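Vie de la résidence

Linge de maison : nouvelle organisation à la résidence Clisum

La direction des services hôteliers informe les résidents et leurs familles que la gestion du linge de toilette est modifiée à compter du mois de mars. La décision fait suite à l'inventaire conduit à l'automne par Mme Ekaette Okafor, responsable de la lingerie, qui a recensé 1 553 serviettes en service pour l'ensemble des bâtiments. Une part notable de ce stock, acquise à l'ouverture de l'aile Bundgaard, devait être réformée.

Une dotation de remplacement a été commandée auprès de la société Novgate. Elle comprend des draps de bain et des serviettes de toilette dans des teintes soutenues, qui supportent mieux les lavages répétés que le blanc employé jusqu'à présent. Les anciennes pièces encore utilisables seront affectées à l'entretien des locaux ; les autres seront remises à la filière de recyclage textile.

Distribution et collecte

Le linge propre sera déposé dans les chambres deux fois par semaine, dans la matinée. Le linge à laver devra être placé dans le sac prévu à cet effet et laissé derrière la porte de la salle d'eau. Les résidents qui préfèrent utiliser leurs propres serviettes conservent cette faculté, sous réserve que chaque pièce porte une étiquette cousue mentionnant le nom et le numéro de chambre. Les étiquettes thermocollées ne sont plus acceptées. Un service de couture est proposé à l'accueil ; les demandes doivent y être déposées au moins 9 jours avant la date souhaitée.

Pliage

La lingerie applique désormais un pliage unique pour les grandes pièces : pliage en trois dans le sens de la longueur, puis en deux, la bordure tournée vers l'extérieur. Cette présentation facilite le rangement sur les étagères, dont la profondeur a été réduite lors des derniers travaux. Les familles qui rapportent du linge lavé à domicile sont invitées à adopter le même pliage. Il leur est également demandé de ne pas employer d'assouplissant, dont l'usage régulier diminue le pouvoir absorbant de l'éponge.
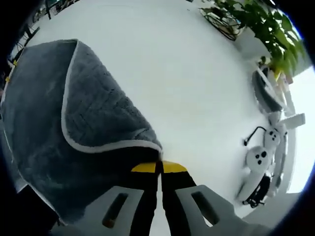 Grande serviette gris foncé à liseré clair, pliée.

M. Aminu Fashola, adjoint à la lingerie, se tient à la disposition des résidents pour toute question relative à l'étiquetage ou à la perte d'une pièce. Les réclamations sont reçues au guichet du rez-de-chaussée, aux heures d'ouverture de l'accueil, ou par courrier interne. Les serviettes personnelles non réclamées sont conservées pendant trois mois dans l'armoire du couloir Oronis.

La direction des services hôteliers, le 20 décembre 2022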